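Denwood compares two parallel grippers on tabletop handling cell

Denwood has published the first results of a gripper comparison run at its Drircombe test hall in February. The trial set a two-finger parallel gripper from Bruvon against a model of the same stroke from Vakulenko, using one dual-arm cell, one controller and the same set of household objects for both.

Each gripper completed 855 pick attempts. Objects were tennis balls and small upright containers, placed at positions drawn from a fixed list so that both units saw the same layouts in the same order. Arm speed and approach height were held constant. Grip force was set once per object type at the start of the trial and left alone.

According to the report, the two units were close on the containers. The larger gap was on the balls, where the Vakulenko unit failed 7 times and the Bruvon unit 31 times. Most of the Bruvon failures came on approach: one finger touched the ball before the other and it rolled out of reach before the jaws closed. Test engineer Tolera Gebremichael attributes this to finger pad width. "The pads are narrow and fairly hard. On a cylinder you get a line of contact and it holds. On a ball you get two small spots, and any offset in the camera estimate shows up right away," he said.

Cycle time favored the Bruvon unit, which closed 310 milliseconds faster on average. Denwood notes that this figure depends on the controller settings and that neither supplier was asked to tune its own unit.

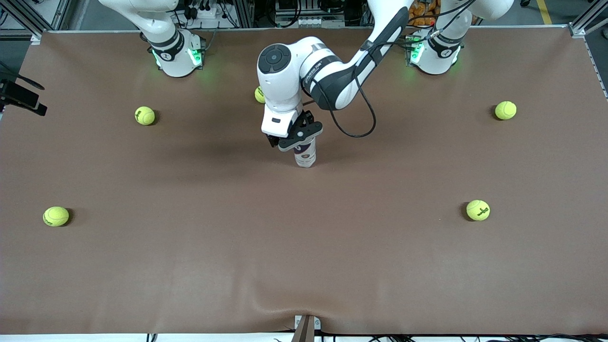 Only one arm worked at a time during the comparison. Two-arm handovers were left out because a failed handover is hard to assign to one gripper or the other. The report also lists cable routing as an open problem. Slack in the gripper cable has to be long enough for full wrist rotation, and at some poses the loop hung between the overhead camera and the object, which forced a second look before the pick.

A follow-up with softer pads on both grippers is planned. Gebremichael said the object list will be extended to flat items, which neither unit has been tested on. Pick logs and force settings from the first round are available from Denwood on request, in version 2 of the data package. Version 1 had the container heights entered in the wrong column and should be discarded.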